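September 2021

The final entry for the month is made later than intended, the annual inventory of the Skusby parish swimming hall having occupied the greater part of the past two weeks. The office wishes these entries to be kept in continuous prose, and the practice will be maintained here, although much of what follows would fit as well in a table.

The hall reopened to members in June, under the limits then in force. Lane bookings were taken by telephone only. The arrangement was meant to last until the end of summer and has been continued, as the older members prefer it and the online form supplied by Andum still rejects any membership number beginning with a zero. Andum has been written to again. Their reply states that the matter is understood and will be dealt with in the next release, which is the wording they used in June.

Attendance in the early session has been steady. The early swimmers are the most reliable group the hall has, and they are also the group most ready to write letters. The letters received this month concern the temperature of the main pool, the removal of the wall clock at the deep end, and the music played during the water exercise class. The clock was taken down for repair and has been found to need a part that is no longer made. A replacement has been ordered from Zorkusport, with a larger face and red numerals, and should be hung before the junior season begins. Until then the pace clock from the training lanes has been moved to the deep end, where it can be read by anyone who does not mind that it shows seconds and nothing else.

On the question of temperature, the log shows no change from the figures kept before the closure. It is possible that members who were away for more than a year remember the water as warmer. The office has asked that the log be posted by the front desk, and this has been done.

The Fukuda circulation pump was serviced on schedule. The contractor found wear in one seal and replaced it during the same visit - a relief, as the last such repair closed the shallow pool for 12 days. The old seal has been kept in the plant room with a label, in keeping with the practice of the previous manager, whose collection of labeled seals now fills a drawer. It was considered whether the drawer should be cleared. It was decided to leave it.

Junior lessons present the larger difficulty. Before the closure there were 17 groups. There are at present 10, and the waiting list is long. The limit is the number of qualified teachers, as pool time is available on most afternoons. Two former teachers have agreed to renew their certificates over the winter, and notices have been placed at the library and the high school for new trainees. The training course will be paid for by the hall on condition that the trainee remains for one full season. This condition was debated at length. The writer was in favor of it and remains so, while recognizing that a student who leaves for college cannot reasonably be pursued for the fee.

Parents have asked whether children who had reached the intermediate level must be tested again. They must. A child who was seven at the last lesson may now be nearly nine, taller and stronger and in many cases less able to float. The tests have been kept short and are given in the shallow pool, with no marks recorded on the day. Several children who were placed one level lower than before took the news better than their parents did. A written explanation will go out with the next lesson schedule, in plain terms, and the front desk has been asked not to discuss individual results by telephone.

The inventory itself was completed without serious discrepancy. Kickboards were short by a good many, as they are every year, and the pull buoys were over, for which no explanation could be found. The rescue poles, throwing lines and spinal boards were all present and sound. The first aid cabinet held two items past their date, and these have been replaced. The lost property shelf was cleared according to the posted rule, apart from one wedding ring, which remains in the safe.

The question of washbasins was also settled for the purposes of next year's budget. The present row in the changing rooms dates from the opening of the building, and the steel has dulled past the point where polishing helps. Preference has been given to a white basin set into a stone counter with a black single-lever faucet.
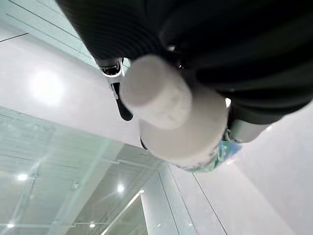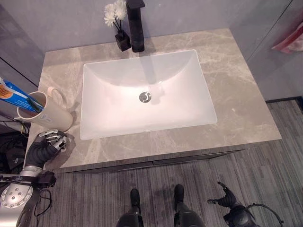 The budget note must reach the parish office before the autumn meeting, and the heating estimate is still outstanding. The price of district heat is expected to rise, though by how much has not been stated, and the office has advised entering last year's amount with a remark in the margin. The writer dislikes remarks in the margin of a budget but has entered one.

There remains the matter of the winter hours. The proposal is to open one hour later on holidays and to close the sauna during the junior gala. The sauna users have asked to be heard before this is decided, and a time has been set aside for them. The gala program cannot be printed until the hours are fixed, and the printer has asked for the text by the end of next week.

Plant room checked and locked. Main pool cover drawn at closing. The light over the side entrance is out again, and the electrician has been called.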